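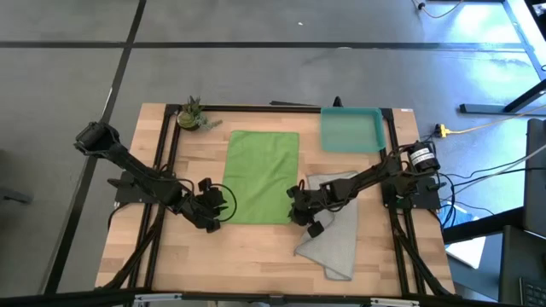

Week 6: Cloth, grain and why your napkins come out crooked

Okay, picking up where we ran out of time. I'd promised you grain, so grain it is, and then a little on washing before we get to the homework.

Every woven fabric has two sets of threads. The warp runs the long way, up and down the loom, and the weft goes back and forth across it. Pull a cotton napkin along the warp and almost nothing happens. Pull it along the weft and you get a bit of give. Now grab two opposite corners and pull (go on, do it with whatever is in your bag) and the thing stretches like crazy. That diagonal is the bias, and it's behind most of the trouble beginners have.

I learned this the expensive way. My first big order was 200 napkins for a restaurant called Mugo, and I cut the whole lot by eye because I was young and in a hurry! They looked fine on the cutting table. Then I washed a few and they turned into little diamonds. My old teacher, Beat Zürcher, picked one up, folded it corner to corner, and just handed it back to me without a word. I still have that one.

So, how to find the grain. Snip the edge, catch a single weft thread with a pin and draw it out slowly. It leaves a faint line all the way across, and you cut on that line. If the thread snaps, cut up to the break, find the end and keep going. It's slow, yes. On a tight weave it's really slow, and I won't be mad if you tear instead, as long as it's plain cotton. Don't tear linen you like.

The selvage is the finished edge that runs along the warp. Trim it off before you hem. It's woven tighter than the rest, it often shrinks differently, and you'll get a wavy side that no iron can fix.
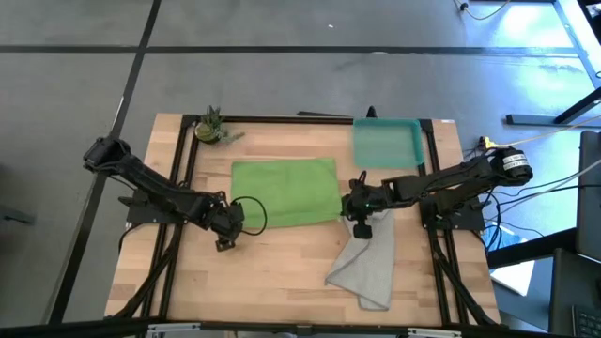 Green cloth and gray cloth on a wooden table.

Shrinkage next. Cotton can lose up to 7 percent in its first hot wash, and usually more along the warp than the weft. Wash the yardage before you cut, at the hottest setting the finished piece will ever see. Dry it the same way too. I know people who prewash cold and then wonder what happened in April when somebody boils the tablecloth.

Dark greens and reds, wash alone the first time. Rub a damp white rag on a corner, and if color comes off on the rag, keep washing. The Droltex samples I handed out bleed quite a bit, so please don't put them in with your roommate's shirts (someone did last year, I heard all about it).

For next time: bring two squares, one cut on grain and one cut on the bias, both washed and pressed. Measure each side before and after and write it down. Read the chapter on twill if you get a chance, we'll start there, and bring your pins.

Share this page (869)
6 comments

We use cookies to remember your settings. Accept | Manage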